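May, 4:40 pm
Posted by Ilaria Caputo, Unville store systems

Issue: bridal appointment book showing fittings against the wrong gown sizes. Started after the Pronder update last night.

What we see - bride books a second fitting, confirmation goes out fine, but the alterations sheet pulls the sample size and not the ordered size. Drita caught it when a hem ticket came up for a gown that's two sizes off. 74 open orders checked so far, 7 wrong. All 7 are Kos label gowns with a detachable train or sleeves.

Tried:
- logged out, back in. Same.
- cleared the cached size chart on the fitting room tablet. Same.
- re-saved one order by hand. Correct for a few minutes then flipped back at the next sync.
- turned sync off for Unville only. Holds. Leaving it off tonite.

Update from Boris Vasić, Vokside support: add-on pieces (trains, sleeves, overskirts) are getting their own line with a blank size. Blank falls through to the sample size. Whichever line syncs last wins, so the add-on overwrites the gown. He can reproduce it on order 664. Not on veils - veils have a one-size flag.

Workaround for now: put the gown size on every add-on line before you save. Don't leave it blank, don't type "n/a", n/a counts as blank. Špela is doing the Unville ones, then the trunk show orders.

Please do NOT cut or pin anything off a printed sheet until the size is checked against the signed order form. Paper form is right, screen isnt.

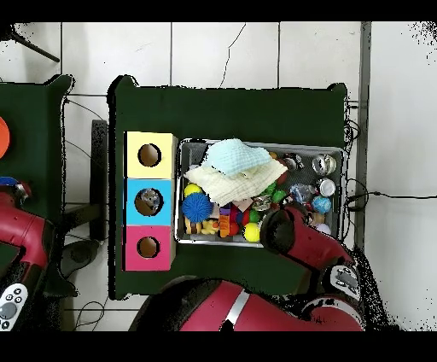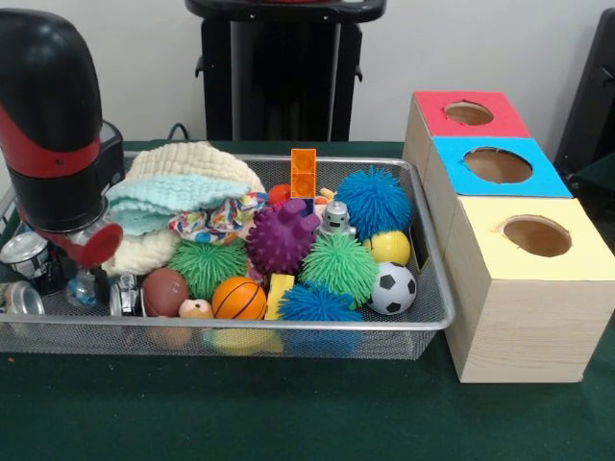
Both with the tray of toys and cloths on the dark green.

Boris again, 5:25 pm: patch is in test. Will copy the gown size down to add-ons when the line is blank. It won't repair orders already saved wrong, those need opening and re-saving one at a time. Roughly 400 orders across all stores have an add-on line, he's sending a list by store.

Questions still open:
- do the reminder texts quote the size? Vasilis thinks no, checking
- rush orders, does the seamstress sheet print before sync or after
- who tells the other stores. I can, need the list first

Sync stays off at Unville. New bookings go in by hand, initials in the notes feild please. Leaving this ticket open til Drita has run a full day of fittings on the patch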